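Month three of automation in the Zindovside canteen kitchen. I am writing down what changes for us, the people who cook there.

The arm from Mekov takes over the pots and lids. We serve 100 lunches, so my wrists are grateful.
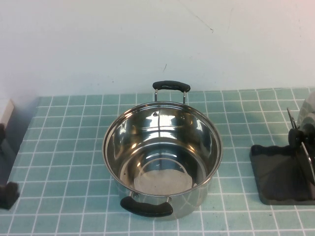

Did anyone lose their job? We are the same team as in February, but the hours moved: I start at 10 now and do more prep and less lifting.

What I did not expect – we must be tidy. Every pot needs its place on the green tiles, and the evening shift has to respect it too. 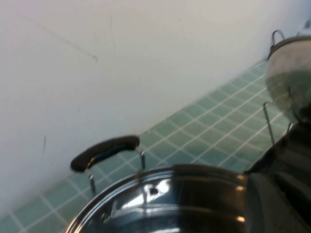 Youssra Bensaid replied that in her kitchen the quiet was the hardest part, as people stopped talking over the pots.

I understand her. We now drink coffee together before service, and I will ask if it can be paid time.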